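May 2018 | Yu-na Ha
Filed under: Workshop notebook / House rules
Print this page | E-mail this page

Rule 11 of the Gruvow handling sheet says an episode is logged only if the target can be made out in every view. I wrote Rule 11. I was in a good mood in January and thought it would never come up.
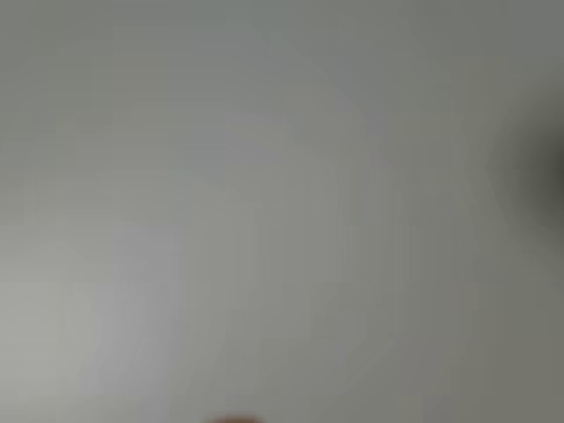 Mostly grey. Dark blur at right, small reddish-tan blob at the bottom edge.

By the letter of it, that view fails. Sebastian's reading is that "made out" means by somebody who already knows what they are looking for, in which case my grandmother's loft passes too. Flivberg's older sheet asked for 400 frames checked by eye per batch of 4000, and we dropped that as fussy. I should like it back, please.

Draft wording, to argue over:

11a. Check focus before the first episode, at working distance.

11b. A soft view gets tagged soft. It does not get tagged "fine". 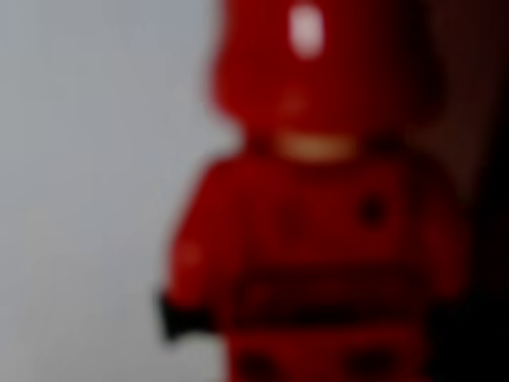
11c. "Red minifigure" will do as a label. If the printing can't be read, leave the character field blank and don't guess from the colour.

11d. Nobody deletes anything until two people have signed.

Adix want the revised sheet at 17 rules or fewer. We are at 17 already if the letters don't count, and I have decided the letters don't count.

Still to do: define "soft". Ask Sebastian last.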